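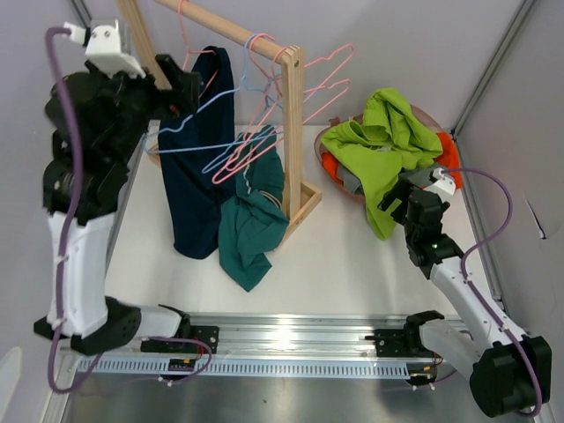
Dravex Opens Orders for Two-Arm Garment Handling Bench, Publishes Planning Guide for Buyers

Search this site
Enter keyword
Go

STUDCOMBE, 21/01/2019 — Dravex today opened orders for its two-arm garment handling bench and released a planning guide for laundries, rental wardrobes and clothing return centers that are working out what such a bench would cost them to buy and run. First deliveries are planned for May.

The bench is built for small, varied work with clothes: taking garments out of a basket, putting them on hangers, moving hangers along a rod, and clearing a rack again. Two arms share one aluminum rail along the near edge of a white tabletop. Each arm is carried on its own plate and ends in a black gripper. Side walls and a back wall in a pale lavender gray close in the work area.

Dravex is selling the bench as a complete station. The order price covers the table, walls, rail, both arms, the control computer and two days of setup at the customer's site. It doesn't cover racks, hangers, baskets, site wiring or the operator's time during the trial period. The company says these last items are the ones most often missing from the budgets it is sent, and the guide gives them a chapter of their own.

What the guide covers

The planning guide runs to 12 chapters and is written for the person who has to put the purchase request together. It assumes no background in automation. Worksheets at the end of each chapter can be filled in and attached to a capital request.

The first chapters deal with floor space. The bench needs clear access along the rail side for service, and the arms need room above the table. Customers with low shelving or sprinkler pipes over the planned spot are asked to measure before they order. A bench that has to be moved after setup will need its arms lined up again, and that visit is charged separately.

Power and data come next. The bench runs from ordinary wall power on its own circuit. Dravex asks that the circuit not be shared with dryers, presses or steam equipment. A wired network connection is needed for software updates but not for daily work.

Cables get more space in the guide than early readers expected. Purple cable runs down each arm from the wrist bracket, and the guide treats it as a wear item. Dravex recommends that buyers put one spare set per arm in the first-year budget. A swap can be done by in-house maintenance staff with hand tools.

Choosing hangers and racks

The chapter on fixtures will affect the most buyers, the company said. Many sites already own racks and hangers and want to keep them. The bench can be set up with a simple wooden rack, a single dowel and wire hangers in mixed colors, and Dravex uses that arrangement at its Studcombe workshop. Sites that use other types should send samples before ordering so that grip settings can be prepared.

Hangers should be budgeted as a supply item. Bent ones ought to be pulled and replaced, and a site that lets them pile up will see more stops. The guide suggests settling on one type for each bench where that can be done. Mixed types are allowed, but they add to setup time.

Racks should be fixed to the table or weighted. Long garments hang down toward the tabletop and can bunch up around the base of the rack, so the guide gives a method for working out rod height from the longest item a site handles. Customers that handle mostly coats or dresses may need the taller wall kit, sold as an option.

Baskets should have an open top and a rim low enough for the gripper to come in from above. Round and square baskets both work. The guide advises against overfilling, and it asks buyers to write down how garments arrive at the station now: folded, piled, bagged or in carts. If they arrive in bags, someone still has to empty the bags, and that labor stays in the budget.

Trial results

A bench has been in use at the Lerwood wardrobe rental depot, where it handled 708 garments during the trial. The depot's items were mostly plain tops and light jackets in solid colors. Staff loaded baskets, cleared full racks and dealt with garments that the bench set aside.

Dravex is not publishing a speed figure from the trial. The mix of garments changed from day to day, and the company does not think one number would help a buyer with different stock. Prospective customers can instead send a basket of their own garments to Studcombe for a test run. A written report is returned with times for each garment type, a list of items the bench could not handle, and suggested fixture changes. The fee for the test is taken off the price if an order follows.

The trial led to several changes in the production bench. The cable-guide strip under the rail was made easier to open for cleaning, as lint collected there sooner than planned. The indicator light on the gripper was made easier to see from the operator's side. Start and stop controls were moved to where a person carrying a basket can reach them.

Costs after the purchase

Buyers are asked to plan for three kinds of cost after delivery: wear items, service visits and staff time.

Wear items are gripper pads, cables and the carriage parts that ride on the rail. The guide gives a replacement schedule based on hours of use, along with a low-use schedule for sites that run the bench on a single short shift. Prices for all wear items are held for the first two years.

Service visits are sold singly or as a plan. The plan includes two visits a year, telephone help during working hours and loan parts if an arm has to be sent back. Sites with trained maintenance staff may find single visits cheaper, and a worksheet in the guide compares the two.

Staff time is harder to estimate. Dravex recommends that one person be assigned to the bench for the whole of the first month and that no reduction in hours be counted during that period. After that, the amount of attention needed depends on the stock. Heavy knits, slippery linings and garments with long straps all raise it. The company asks buyers not to base a request on labor savings alone until they have a test report in hand.

Leasing and used equipment

Leasing is available through Chareonsuk, which has handled equipment finance for Dravex's earlier sorting tables. Lease terms include the service plan. Wear items can be added to the monthly payment or bought as needed. At the end of the term the customer may return the bench, renew or buy it at a price set in the original agreement.

Customers who already own a Dravex sorting table can trade it in against a new bench. The older tables are inspected at Studcombe and resold with a short warranty. Those interested in a used table should ask to be added to the waiting list — stock is small and is not listed in the catalog.

Safety and site approval

Every bench is delivered with a risk assessment form that must be completed with the customer before the arms are powered. The walls close the sides and back of the work area. The operator side can be fitted with a light curtain or a hinged guard, and the choice should be made before ordering because it affects the depth of the station. Local rules differ, and customers are responsible for checking with their insurer and any inspecting authority.

Staff training is included in the setup visit. It covers loading, clearing a stopped arm, changing gripper pads and shutting down for cleaning. A second session for new staff can be booked later at the normal service rate.

Ordering and delivery

Orders are being taken now. A deposit holds a place in the delivery schedule, and the balance is due after the bench has been set up and accepted on site. Sites ordering more than one bench may stagger delivery, and Dravex recommends leaving at least a full month between the first and second so that fixture changes can be carried over.

Lead time from deposit to delivery is currently about 12 weeks, not counting fixture work. Customers with a fixed budget year should place orders early enough for the setup visit to fall inside it, as the final invoice is dated on acceptance.

The planning guide is free and can be requested by mail or through the Dravex sales office. Printed copies are also available at the Studcombe workshop, where the bench can be seen by appointment on weekdays.

About Dravex

Dravex designs and builds handling equipment for laundries, garment rental companies and clothing return centers. Its products include sorting tables, basket lifts and the two-arm garment handling bench. The company's workshop and sales office are in Studcombe.

Press and sales inquiries: Dravex sales office, Studcombe. Please mention the garment handling bench when writing.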